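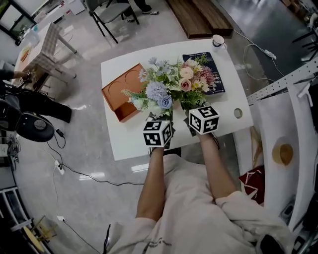

Village hall talk, Vallness — sorting out a house after someone dies
My notes, don't hand out. 10 mins spare at end for questions.

Start: hello, thanks to Ebony Baxter for asking me back. Mic ok? Ask the back row.

Who I am. Cleared my aunt's house in Lallard, then my father-in-law's, then friends started ringing. Not a solicitor. Say that twice.

First point — don't start in the bedroom. Everyone starts in the bedroom. Start with somewhere dull: airing cupboard, under the sink. You need a morning of easy decisions before the hard ones.

Paperwork. Keep everything with a number on it until the estate is settled. One box, lid on, lives by the front door. My aunt had over 100 envelopes in the sideboard and the one we needed was in a cookery book. So shake the books!! Every one. Boring but do it.

Tell the insurer the house is empty. People forget. Read the policy, ask how often someone has to visit, write down who you spoke to.

Story: the Nagano brothers. (Masaru said fine to use it, check Kazuhiro is ok too if he's in.) Both wanted the clock, neither wanted to say so. Clock went to a cousin. They still talk about it. Moral — ask out loud, early, and put it in writing even if it feels cold. Pause here, let people laugh.

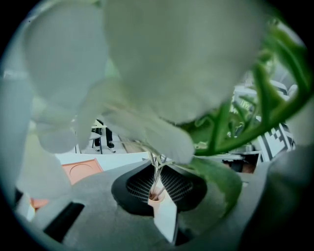
Stickers. Each person gets a colour, goes round alone, no discussing. Only where two colours land on the same thing do you need to talk. Most things get no sticker at all, which is a shock, warn them abuot that.

Selling. Be kind but blunt: brown furniture, dinner sets, not worth what your mum thought. Aurelio Olvera paid 80 pounds for a van to take a wardrobe to auction, it made 10. Get somebody to look before you move anything heavy.

Photos. Do not do these in the house. Take them home, do them in the winter with a relative who knows the names. Pencil on the back, soft pencil, never biro.

Clothes — leave till last. Or get a friend to do it. No rule here. Some people want it done in a week, some leave the coat on the hook for years, both fine.

Slow down for this bit, I rushed it last time.

Your own house. Do one drawer. Tell one person were the keys and the will are. Write down the odd things — which stopcock, who feeds the cat, what the little brass key opens.

Questions. If it's about tax, send them to Tetsuya Uchida, he's by the tea urn and he's agreed to it.

Chairs back against the wall after, Ebony has the hall key.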